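Labeling Object States in Wrist-View Recordings for the Gramwood Perception Stack

Purpose

This page sets out the procedure for turning hand-held gripper recordings into labeled keyframes that the Gramwood perception module can use for training. It applies to recordings made in furnished homes, where the target objects share the view with a large amount of unrelated material. Annotators should have completed the Gillwood account setup before starting. Questions on the label format should be addressed to Sheldon McIntyre, who maintains the schema.

Step 1. Import and rectify

Open Gillwood and select Import Session. Choose the wide-view lens profile and leave the circular mask on. The dark border outside the lens circle carries no usable data and must be excluded before any crop is computed. Straight edges near the rim, such as ceiling lines and cabinets, will remain slightly bent after rectification. Do not correct them by hand.

Step 2. Select keyframes

Set the sampling interval to 12. The tool proposes candidates and ranks them by sharpness. Keep those in which both jaw pads are visible and the container is in view. A session may yield no more than 300 keyframes; if it exceeds this number, raise the interval and run the selection again.
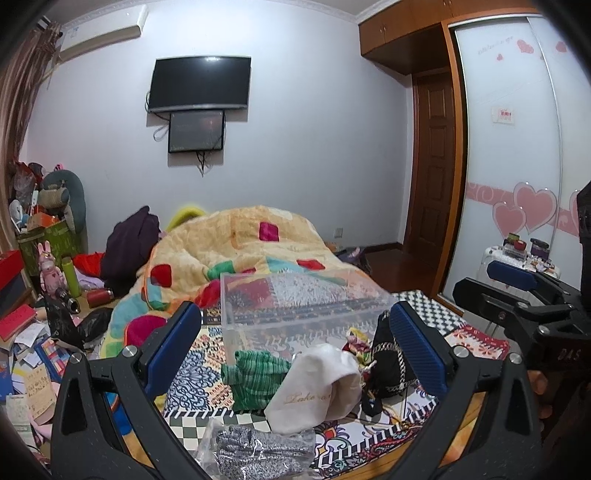 Figure 1. Keyframe with both blue pads visible and the open clear box on the bed ahead of the jaws. A second gripper enters at right.

Step 3. Mask the grippers

Run the automatic gripper mask, then inspect it at full size. The black linkages are usually found without difficulty, but dark fabric close to a jaw may be absorbed into the mask. Where a second gripper is present, as in Figure 1, assign it the label tool_other. Fingers visible on or behind a device are labeled operator and are never merged with the tool.

The two pads receive their own label, pad, with a side attribute. The controller uses pad position to estimate jaw opening, and an error here carries through to every grasp computed afterward.

Step 4. Label the container and candidate objects

Transparent containers are the most frequent source of rejected work. Trace the outer rim first, followed by the base. Fabric seen through the walls belongs to the background and must not be labeled as contents. Set the container state to open or closed only when the lid area can be seen; otherwise select unknown.

Label each graspable object within reach of the jaws. Soft items such as pouches and folded textiles take the attribute deformable. Thin attachments, including cords, chains and tassels, are traced with the object they belong to when the connection is visible. When it is not, they are traced separately and marked loose_part.
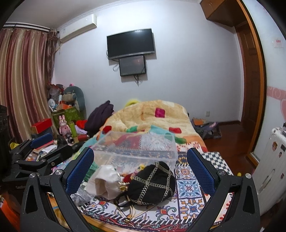 Figure 2. Black drawstring pouch with chain lattice and tassel charm between the jaws. The pouch and charm are traced as one object.

Figure 2 also shows why the jaw region is not in itself a grasp label. An object lying between the pads in the view may still be resting on the surface below them. The state in_grasp requires visible contact on both pads. If contact cannot be confirmed, use between_jaws and leave the decision to the tracker.

Step 5. Reduce the background

Furniture, screens and stored belongings away from the work area are covered by a single region named clutter. Annotators are not expected to separate them. Printed bedding is labeled support_surface in full, whatever its pattern - splitting a patchwork cloth into its colored sections has caused the planner to treat each patch as a separate object.

Step 6. Validate and export

Run Rastogi from the session menu. It compares masks between neighboring keyframes and flags any object whose outline shifts by more than 14 pixels while the camera estimate is steady. Correct or confirm every flag. The session can then be exported with schema version 28, the only version accepted by the Gomton training server. Exports under an earlier schema are returned to the annotator's queue.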